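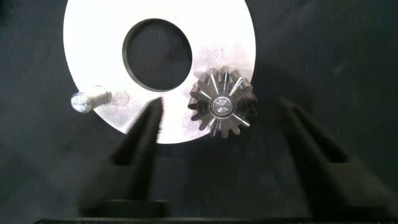 Print this page | E-mail this page

Macaraeg Street Tool Library - Frequently Asked Questions

Who can join?
Anyone 18 or over with an address in Motwood or the county strip east of the creek. Bring a photo ID and something with your address on it. Utility bill, lease, bank letter, all fine. Phone screenshot of a bill also fine.

What does it cost?
$15 a year per household. No late sign-up discount, sorry, we get asked every spring. Renters and owners pay the same.

How many tools can I take at once?
Five. A drill and its bit set count as one. So does a ladder and its stabilizer bar.

How long can I keep them?
One week. Renew once by phone or e-mail if there's no hold on it. Pressure washer, tile saw and the floor sander are three days, no renewals. Please don't ask at the desk, the answer is still three days.

What happens if I'm late?
A dollar a day per tool. After 19 days we bill you for replacement. If you call before then we can usualy work something out.

Something broke while I had it. Am I in trouble?
No. Tell us. Tie a note on it with what it was doing when it quit. Worn belts, dull blades, dead switches are on us. Dropped off a roof, run over, left in the rain: you pay for parts.

Do I have to clean things?
Yes. Wipe down, knock the mud off, empty the bag on the shop vac. $5 cleaning fee if we have to do it. Trowels with dried thinset come back to you.

Do you supply blades, sandpaper, gas?
Saw blades yes. Sandpaper and string for the trimmers, buy your own or get it at the desk at cost. Gas tools go out empty and come back empty.

Can I reserve ahead?
Yes, up to a month out, on the Wurkis login page. Your login is your card number, password is whatever you set at sign-up. If it says "account not found" you're probably typing the dashes. Leave out the dashes.

Where's the full tool list?
Same login. 536 items at last inventory, 243 of them hand tools. Paper binder at the desk is older, dont trust it for the garden stuff.

Do you have a chainsaw?
No. Insurance. Pole pruner and bow saws only.

Can you show me how to use something?
Short run-through at pickup for any power tool, required the first time. Longer help: Benjie Gatchalian is on the bench most evenings from 5:30 until close. He does sharpening too, two edges per visit. No serrated knives.

Do you take donations?
Hand tools, yes, almost always. Power tools if they run and the cord is good. No paint, no chemicals, no tires, no half-boxes of tile. Please don't leave things by the door after hours, they get rained on or they walk off.

Is there parking?
Loading spot on the Nivus Avenue side, 10 minutes. Otherwise street. The lot next door belongs to the dentist and they do tow.

Can my neighbor pick up for me?
If they're on your account. Add them in person, both of you, one time. After that either one can come in.

Do you close for winter?
Shorter hours January and Febuary, open at noon instead of 9. Back to normal in March.

Questions not on here: ask at the desk or e-mail. Phone goes to voicemail when we're busy, leave your card number.

Related pages
- Membership form and waiver
- Hours and holiday closings
- Fees and fines
- Tiller and floor sander: read before you reserve
- Spring sharpening sign-up

Last updated: March

Print this page | E-mail this page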